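April, bench notes, arm comparison, second sitting

Started 2 in the afternoon, stopped when the right side began dropping packets again. Picking up from where the last entry ended: both arms on the black table, leader handhelds plugged in, old controller firmware on the left and the Tetska build on the right. The point of today was to decide which firmware goes on both, and whether the Sorkberg finger pads are worth keeping.

Power first. Last time the right arm browned out whenever shoulder and elbow moved together under load. Swapped its supply for the spare and reran the same move. No brownout. Put the suspect supply on the left arm to see if the fault followed it, and it did, on the ninth repeat. Supply is marked with tape and out of service. Don't put it back in the drawer.

Zeroing. Left arm homed clean. Right arm came up with the wrist rotated, same as before. Re-entered the offset by hand (86 ticks on the wrist roll) and saved it to the servo this time instead of the config file. Power cycled twice and it held. If anyone reflashes that servo the offset will be gone, so write it on the bracket or look here.

Leader to follower delay, measured with the script from the Prisstead repo, arms unloaded, default gains:

Left, old firmware: 186 ms
Right, Tetska build: 86 ms

That is a bigger gap than I expected. Part of it is the old firmware polling each servo in turn where the Tetska build does a group read. I didn't separate that from the smoothing filter, which is on by default in the old one. Needs a run with the filter off before we quote these numbers to anyone. 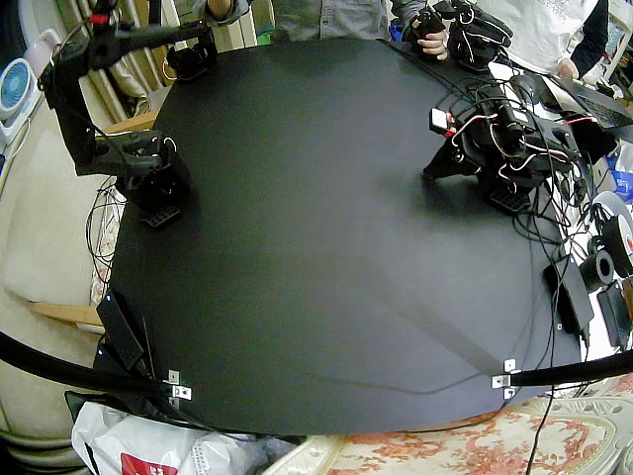

Both arms on the table, handheld controller in use at the right arm.

By feel, the right side is much easier to drive. On the left you move, wait, correct, and overshoot the correction. On the right you can more or less just do the thing. The downside is jitter. With the Tetska build the gripper end buzzes when you hold the handheld still, and it gets worse with the elbow extended. Dropping the P gain on the elbow took most of it out and made the arm sag a little. Left it at the lower value for now.

Grippers. Ran the Figueroa block set, 16 picks per pad type, same operator, right arm only so the delay wouldn't muddy it.

Stock fingers: 11 of 16
Sorkberg pads: 14 of 16

Both misses with the pads were on the small cylinder, which squeezes out sideways when the fingers close off center. The stock fingers missed on the cylinder too, plus three slips on the flat block. So the pads help on flat faces and do nothing for round ones. They also add enough thickness that the gripper no longer closes fully, and thin card falls straight through. Worth trying a pad on one finger only.

Wiring. The right arm's cable bundle is too stiff at the shoulder. At full rotation it pulls on the connector, and I think that's where the dropped packets come from. Wiggled it by hand with the log running and got errors three times out of five. Reseated the connector, got a clean run, then errors came back near the end of the session. Needs a longer lead and a proper strain relief on the bracket. A zip tie will not do, we tried that in the last entry.

Left bus was quiet the whole time.

Decision for now: Tetska build on both arms, lower elbow gain, pads on the right arm only until the one-finger test is done. Old firmware image is saved in the project folder under "left_before_swap" in case the left arm objects.

To do
- filter-off delay run on the old firmware, before flashing the left
- flash left, re-zero, repeat the delay script
- longer lead for the right shoulder, check stock before ordering
- one pad, one stock finger, same 16 picks
- find out why the script logs the wrist in ticks and everything else in degrees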